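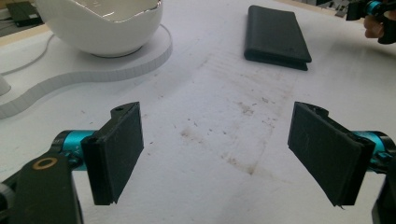
로봇 소프트웨어 회사 Tonmont가 5월에 그리퍼 제어 프로그램 Preda의 새 버전을 공개하였다. 이번 버전은 두 손가락으로 얇고 납작한 물건을 집을 때의 동작 계획을 크게 바꾼 것이다.

지금까지 Preda는 물건의 윤곽을 먼저 찾고, 그다음에 손가락이 닿을 위치를 한 번만 계산하였다. 컵이나 상자는 이 방법으로 충분하지만, 탁자 위에 누워 있는 지갑이나 카드 같은 물건은 높이가 낮아서 손가락 끝이 탁자에 먼저 닿는 일이 많았다. 새 버전은 손가락이 내려가는 동안 위치를 초당 60번 다시 계산한다. 탁자 면과의 거리도 같이 계산에 넣는다.

인식 부분도 수정되었다. 개발팀의 설명에 따르면 이전 모델은 흰 탁자에 있는 얼룩이나 긁힌 자국을 작은 물건으로 잘못 판단하는 경우가 있었다. 팀은 더러운 표면을 찍은 영상 2221개를 학습 자료에 추가하였고, 그 후에 이런 오류가 많이 줄었다고 한다. 반짝이는 금속 표면에 대한 오류는 아직 남아 있다. 그릇의 테두리처럼 빛을 반사하는 부분에서는 깊이 값이 불안정하며, 이 문제는 다음 버전에서 다룰 예정이다.

시험은 Gisley에 있는 회사 작업실에서 진행되었다. 납작한 물건을 집는 시험을 모두 733번 하였고, 그중 실패는 113번이었다. 실패의 대부분은 물건이 탁자의 가장자리에 가까이 있을 때 일어났다. 이 경우 계획 프로그램이 두 손가락의 접근 방향을 찾지 못하고 중간에 멈춘다. 회사는 시험 기록을 전부 공개하였으며, 실패한 경우의 기록도 여기에 포함되어 있다.

함께 나온 도구 Umum은 기록된 동작을 시간 순서대로 다시 보여 주는 프로그램이다. 사용자는 왼쪽과 오른쪽 손가락의 위치를 따로 볼 수 있고, 계획된 경로와 실제 경로의 차이를 그래프로 확인할 수 있다. 이전에는 이런 비교를 하려면 기록 파일을 직접 변환해야 하였다.

기존 사용자는 설정 파일을 한 번 변환한 다음에 새 버전을 쓸 수 있다. 변환 도구는 설치 파일 안에 들어 있다. 다만 이전 버전에서 저장한 보정 값은 그대로 쓸 수 없으므로 카메라와 손가락의 보정을 처음부터 다시 하여야 한다.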